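4.2 Aufbau der Marktstand-Aufgabe

Neben den Küchenaufgaben aus Abschnitt 4.1 haben wir eine Aufgabe aufgenommen, die vielen Leserinnen und Lesern aus dem eigenen Alltag vertraut sein dürfte, nämlich das Einkaufen von Gemüse nach einem Zettel.
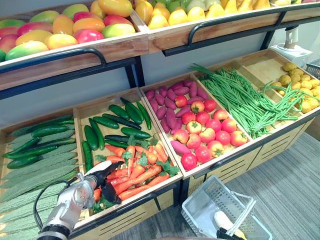

Abbildung 3: Marktstand-Aufgabe aus Sicht der Kopfkamera. Der linke Greifer steht geöffnet über den Karotten; im Einkaufskorb am Boden liegt ein Maiskolben.

Wer einmal mit einem kleinen Kind vor einer Gemüseauslage gestanden hat, weiß, wie viel Geschick in einer scheinbar so einfachen Bitte wie »Hol mir bitte eine Karotte« steckt. Man muss die richtige Sorte finden, man muss sich für ein einzelnes Stück entscheiden, obwohl alle einander ähneln und übereinanderliegen, und man muss es herausnehmen, ohne dass der halbe Haufen hinterherrutscht. Genau diese Mischung aus Suchen, Auswählen und behutsamem Ziehen macht die Aufgabe für uns so reizvoll, und wir gestehen gern, dass sie uns im Lauf der Arbeit ans Herz gewachsen ist.

Der Stand ist ein hölzernes Verkaufsmöbel mit zwei Ebenen flacher Kästen. Die Ware ist durchweg künstlich. Wir haben lange überlegt, ob wir mit echtem Gemüse arbeiten sollten, und uns am Ende für die Nachbildungen entschieden, weil sich die Versuche über mehrere Monate hinzogen und wir die Ausgangslage immer wieder in ähnlicher Form herstellen wollten. Der Preis dafür ist uns bewusst: Eine Nachbildung gibt unter dem Greifer anders nach als eine reife Tomate, und über Druckstellen können wir mit diesem Aufbau schlicht nichts aussagen. In Abschnitt 6 kommen wir darauf zurück.

Als Plattform dient wie in den übrigen Versuchen der zweiarmige Tekin, gesteuert über die Zwischenschicht Plovmont, die auch die Aufzeichnung der Gelenkstellungen übernimmt. Die Bewegungsstrategie wurde mit Vorführungen aus der Fernsteuerung trainiert. Zu Beginn jedes Durchgangs erhält das System eine kurze Anweisung in natürlicher Sprache, und ein Durchgang gilt als gelungen, wenn das verlangte Stück, und nur dieses, im Korb liegt. Wir haben diese strenge Regel bewusst gewählt, denn wer eine Gurke bestellt und dazu zwei Karotten bekommt, ist mit seinem Einkauf vermutlich auch nur halb zufrieden.

Schwierig ist vor allem die Nachbarschaft der Sorten. In der unteren Ebene liegen in einem Fach Gurken hinten und Karotten vorn, gleich daneben teilen sich Süßkartoffeln und Tomaten ein weiteres Fach. Die Trennwände helfen also nur bedingt, und die Strategie muss sich auf Farbe und Form verlassen. Bei den Karotten kommt das Laub hinzu. Die dünnen Spitzen kreuzen sich, die Stücke zeigen in alle Richtungen, und ein Greifer, der einen Finger in den Haufen senkt, fasst leicht zwei auf einmal. Die Spargelbohnen schließlich sind gebündelt, hängen über die Trennwand ins Nachbarfach und legen sich dort zum Teil über die Kartoffeln. Für einen Menschen ist das kaum der Rede wert, man schiebt die Bohnen mit dem Handrücken beiseite und denkt nicht weiter darüber nach. Unser System kennt eine solche beiläufige Geste bislang nicht.

Insgesamt haben wir 70 Durchgänge ausgewertet. In 14 davon nahm der Greifer ein zweites Stück mit, und zwar überwiegend bei den Karotten. Deutlich seltener, nämlich in neun Durchgängen, fasste er die falsche Sorte; meist handelte es sich um eine Verwechslung an der Grenze zweier Sorten im selben Fach. Zweimal mussten wir von Hand abbrechen, weil der Arm an einer der schwarzen Metallstangen vor den Kästen hängen blieb. Die Tomaten bereiteten dagegen weniger Mühe, als wir befürchtet hatten — die rundliche Form verzeiht offenbar einen etwas schiefen Griff.

Ein Wort noch zum Ablegen, das in der Literatur gern stiefmütterlich behandelt wird. Der Korb steht auf dem Teppichboden vor dem Stand, also ein gutes Stück tiefer als die Ware. In einer früheren Fassung, die wir im Dezember bei Skondville erprobten, stand er auf einem Hocker, und die Ergebnisse sahen freundlicher aus. Wir haben uns trotzdem für den Boden entschieden, da wir den ganzen Weg von der Auslage nach unten prüfen wollten.

Sind Maschinen also so weit, dass man sie zum Gemüseholen schicken kann? Für runde, gut voneinander getrennte Ware würden wir vorsichtig zustimmen. Sobald die Dinge sich verhaken, überlappen oder ins Nachbarfach wandern, wie es an jedem lebendigen Marktstand geschieht, ist menschliche Hilfe weiterhin nötig. Eine Auswertung nach Greifhöhe und Lage des Zielobjekts folgt in Abschnitt 4.3, wo wir die Marktstand-Aufgabe auch mit der Regalaufgabe aus dem Stovico-Versuchsladen vergleichen.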